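FOR IMMEDIATE RELEASE

Gulmont Publishes House Rules for Hand-Held Gripper Work, Having Run Out of Excuses

Sunday, July 14, 2019 – Gulmont today released the Briria Practice Notes, a free guide to good conduct for people who record everyday tasks with hand-held grippers so that robot arms can learn them later. The guide was written with the hardware firm Kenirau and replaces a shared document that had grown to 358 comments, many of them about tape.

Existing safety standards cover robot arms at length. They have much less to say about a person walking around an office with a gripper in each hand, which is how a good deal of this work gets done. The Notes begin with the desk.

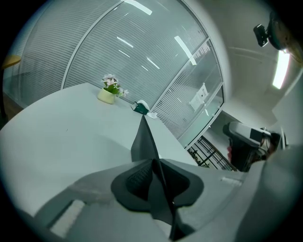

Under the new rules, a work surface is agreed on before recording starts and stays agreed on until the session ends. Anyone who moves an object between takes writes it down. Anyone who moves an object and says they didn't will be asked to read Section 4 aloud.

"We had up to 10 different opinions about what a clean session was, and all of them belonged to people in the same building," said Máté Medve, who edited the Notes. "Now there is one opinion. I don't love it either, but it's written down."

The guide sets a limit of 600 seconds for a single recording, followed by a break for the operator's wrists. It asks for finger pads to be checked at the start of every session and for batteries to be labeled by someone with readable handwriting.

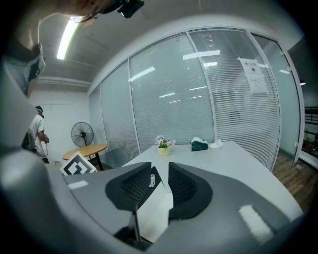

Section 6 deals with shared rooms and drew the longest arguments. Its main demand is that everyone present knows when recording is on, including people who are facing the other way. Marker cards get a full page. A card with a bold black-and-white pattern, propped at a tilt close to the gripper, is easy enough to spot, but the Notes still want its place logged before the first take – and again after anybody has walked past it. Tissues, flower pots and other small desk items may stay, provided they are on the list.

Borbély, which tested a draft in January, asked for a shorter version. The shorter version is two pages longer and has an index.

Gulmont will print 1,000 copies for labs and workshops that still own a shelf. The text may be copied and adapted freely, as long as changes are marked. Comments are welcome through the Briria project desk, where Medve reads all of them and answers the polite ones first.

About Gulmont
Gulmont writes working guides for small automation teams. Kenirau makes hand-held grippers and spare finger pads.

Press contact: Máté Medve, Briria project desk, Gulmont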